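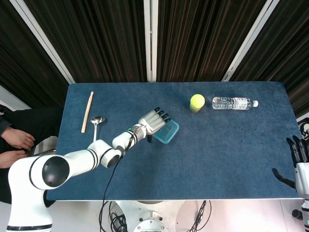 # Washing and Rehanging Pleated Curtains at Home

Every August I take down the heavy curtains in our house and wash them, and every August somebody asks me how I get the pleats to fall straight again afterward. The washing is the easy part, I promise! It's the drying and the rehanging where people get into trouble, and I got into plenty of it myself the first few years (one pair came out a good hand shorter than it went in, and we lived with our ankles on view to the whole street until spring).

So I've written the whole thing out the way I do it now. It takes most of a day for one wide window, though a lot of that is waiting, and you can bake something in between.

## What you'll need

- A stepladder you trust
- A bathtub, or a washing machine with a big drum
- Mild liquid detergent, the kind sold for wool or delicates
- A vacuum with the soft brush attachment
- An old pillowcase
- Strips of cotton fabric for tying, as wide as two fingers (torn-up bedsheet is perfect)
- A steamer, or an iron with a good steam setting
- A pencil and masking tape

## Before you take anything down

Vacuum the curtains while they're still hanging. Go from the top to the bottom with the soft brush, and get into the folds, where the dust likes to settle. If you skip this and go straight to water, all that dust turns into a gray soup and you'll be rinsing until suppertime.

Next, measure. I write the finished length on a bit of masking tape and stick it inside the closet door. Our dining room pair is 43 inches across when pleated, and I know that number by heart now, but I still check.

Look for a care label too. It's usually in the bottom side hem. If it says dry clean only, please believe it, especially with velvet, silk or anything with a rubbery blackout coating on the back. Those are a job for the cleaner.

## Test a corner

Dampen a hidden bit of the back hem with warm water and a drop of detergent, then press a white cloth against it and count slowly to thirty. A little color on the cloth means cold water only, and wash that curtain by itself. A lot of color means stop there. Dark browns and reds are the worst for this in my experience, and a lining of a lighter color will soak up every bit of it.

## Taking them down

Start from the middle and work outward if the curtains open in the center. Slip the hooks out of the carriers one at a time and let the fabric gather over your shoulder as you go, so the full weight never hangs from the last hook or two. That's how the tape gets torn.

Pull all the hooks out of the heading tape and tie them up in the old pillowcase. If your pleats are made with drawn cords, untie the knots and loosen the cords until the heading lies flat, but don't pull them all the way out! I did that once, and it took an evening and a safety pin to get them back in. If your pleats are sewn, leave them just as they are.

## Washing

For the machine, fold each panel loosely, one to a load, on the gentlest cycle with cool water and the slowest spin. My friend Hüsnü Toprak runs his at 700 spin and swears it's fine, but his curtains are thin cotton. For anything heavy I go as low as the dial allows.

For the bathtub:

1. Fill the tub halfway with cool water and swirl in the detergent before the fabric goes in.
2. Lower the panel in folds, like a big accordion.
3. Press it up and down with your hands for 5 minutes. No scrubbing and no twisting.
4. Let it sit for a quarter of an hour.
5. Drain, refill and press again until the water runs clear. Three rinses is usual for me.
6. Drain one last time and push the water out against the side of the tub.

Wet curtains are enormously heavy, so get a second person to help you lift. Roll the panel in towels for a while if you've got enough of them.

## Drying

Hang the panel over two lines or two rails set a little apart, so that air gets between the layers. Keep it out of strong sun. I take mine back inside while they still feel slightly damp, and the last of the drying happens on the window, where the weight of the cloth pulls the wrinkles out for you.

Please don't use the dryer. My neighbor Kumaresan Varghese put a lined pair in on warm and the lining shrank while the front didn't, so the whole thing puckered like a drawstring bag.

## Rehanging and training the pleats

Put the hooks back in, using the same pockets as before, and draw up the cords until the width matches the number on your masking tape. Tie the cords in a bow and tuck them behind. Never cut them, or you won't be able to loosen them next year.

Once the curtains are up, open them all the way. Stand in front and fold each pleat by hand, running your fingers down the edge as far as you can reach, then kneel and carry on to the hem. Tie a cotton strip gently around the stack near the top, one at the middle and one near the bottom. They should be snug but not so tight that they leave a mark.

If you have a steamer, go lightly up and down the stack, keeping the head a little away from the fabric. Then leave the ties on for two full days. Three is better with heavy cloth. It's a nuisance in a room you use every evening, I know, but this is what makes the folds hang straight.

When you take the ties off, draw the curtains closed slowly. If one pleat kicks outward, pinch it back, steam it again and retie just that section overnight. The hem may look a tiny bit uneven at first, so give it a week to settle before you get out the needle and thread.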